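# About Skesten

Skesten is a small evening school for adults in the town of Warnness. We teach the repair and finishing of metal household goods: trays, bread boxes, tool chests, lamp bases, garden tubs. Our students are mostly people who work in other jobs during the day and want to learn something with their hands.

The school was opened by Shaohua Yao and Afonso Macedo. Shaohua had worked for many years as a sheet metal worker, and Afonso was painting and restoring old shop signs. They met when both were renting a bench in the Fekete building on the river side of town, and they noticed that people were always stopping at the door to ask if somebody could fix a dented box or a rusty chair. After the third or fourth winter of this, they decided to teach people to do it by themselves.

The first course had only one table and a borrowed compressor. Today we have three rooms, and 107 people took a course with us in the last school year. We are still in the Fekete building, on the ground floor, entrance from the yard.
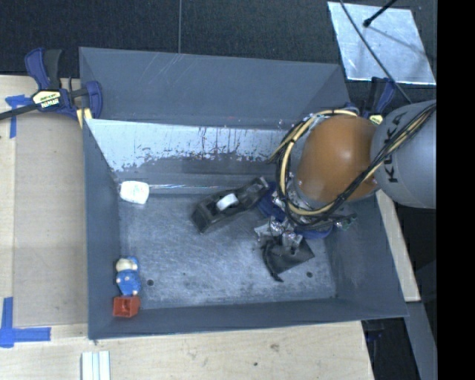
Old coatings are the subject we get the most letters about, and it is also where every beginner starts with us. In the first lesson we do not touch any tool. The students look at worn surfaces and try to say what is paint, what is bare metal and what is only dirt. A gray bin is good material for such a lesson: the far wall still smooth, with some thin pale scratches near the top, and under it a bright silvery part with a ragged border where the coating changes to darker gray. Shaohua likes to ask where you would put the first strip of tape. Most people answer too quickly, and they place it too close to the damage.

## How we teach

The basic course takes 64 hours, divided over one autumn and one winter. It starts in September. We take small groups, and each student works on an object from home, so please do not buy something new for the course. A simple cookie tin is fine – several of our best students began with one.

After the basic course you can continue with Afonso in the lettering and color class, or with Shaohua in the class for seams and edges. The second one is harder and needs some strength in the hands. We say this openly to people before they register.

All lessons are in English. Shaohua and Afonso both learned it as adults, and they speak slowly and repeat willingly. If you are also not sure about your English, you will be in good company.

## The Hendis shelf

In the hallway stands the Hendis shelf, named after the street where we found it. Students leave there finished objects they do not want to take home, and visitors can take one for a small donation. The money goes to gloves, filters and sandpaper. Last year the shelf brought in 2,081 dollars, more than we expected.

## Visiting us

You can visit on any course evening without an appointment. Ring the lower bell, the upper one belongs to the dentist. If you want to bring an object for advice, it should be one that you can carry alone – we have no lift and the yard has steps.

Small repairs for the public we do not accept anymore, we are sorry. For this we keep a list of workshops in the area and we will gladly send it to you.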